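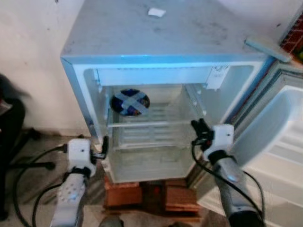
Carmela Sala wrote to us in September that a fridge door is a poor test, and that any two-arm robot can open one if it is allowed to try enough times. We receive this remark in many forms, and it is the reason we have put the answers together on one page.

Wumow: frequently asked questions

Is opening a fridge a serious test?

We think it is, if one counts the whole task. The robot must come to a good position, open the door, keep it open, take or place an object without hitting the shelf, and close the door again. In our trials most failures came after the door was already open. Carmela is right about the repeated tries, so we do not allow them. A trial in which the robot has to start again is written down as a failure.

What is Wumow?

Wumow is a method for teaching household tasks to a robot with two arms. A person controls the robot from a distance and shows the task, and a model called Arkar learns from these recordings. The special part is how we cut the recordings. Each one is divided at the moments where a gripper closes or opens, and Arkar learns the pieces separately before it learns to join them.

How much data did you use?

The first version was trained on 500 demonstrations from 8 homes. They cover three tasks: the fridge, the table and the shelf. Two operators did all the work, which is a weakness, as both of them learned from the same teacher and have similar habits.

Why do you work in real homes?

Our first model was trained only in the laboratory and it learned the laboratory very well. It expected a fridge that stands directly on the floor, and with much free space at the side. In a home the fridge may be small and raised, with a folding chair standing right next to it. For the robot this changes the height of the shelf and also the space which the elbow can use. We ask our hosts to leave the furniture as it is, and we only make sure that the cables of the arms have a free way.
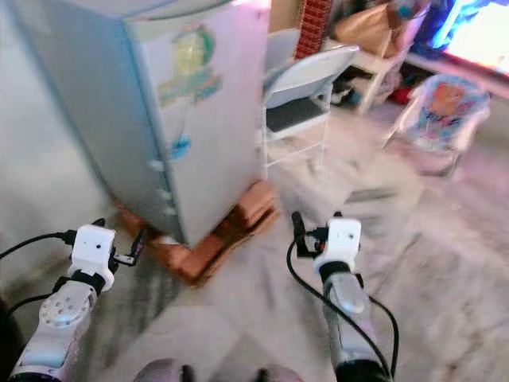 What does the robot see?

Arkar receives the view from a camera at the head, together with the positions of the joints. We have no extra camera on the wall. When the robot turns, its view can be blurred, and we keep these moments in the training data. Selim Sarıgül compared a version with blurred moments and a version without them. The second one was worse at finding the door after a turn.

Does it work with transparent objects?

Less well than with others. Clear bottles and clear plastic boxes are still our most difficult objects, and it becomes harder when one stands in front of another. Arkar often finds the cap first and then supposes that the body of the bottle is straight below it. With a bottle this is usually good enough.
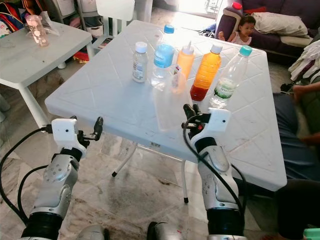
With a box that lies on its side it is a bad guess, and the fingers close too early or too high. We tried to add a depth sensor, but the depth values on clear plastic had so many holes that the result did not improve. At present we collect more demonstrations with mixed groups of objects — coloured and clear ones together — and we let the operator choose the order.

How do you compare with Carrillo?

Carrillo is our older method, which learned every task from beginning to end in one piece. On the table task the two are nearly equal. On the fridge task Wumow finishes more often, and the difference is mainly in closing the door.

Can I use the recordings?

Research groups can ask for them through the contact form. Parts that show faces are blurred before we share them. The demonstrations made at our Tilberg laboratory are kept in a separate folder and were not used to train the version described on this page.

Which questions are still open?

We do not know if cutting at the gripper moments is also useful for tasks where the gripper stays closed for a long time, such as wiping. Selim has started to test this with a cloth, and the first recordings are now being checked.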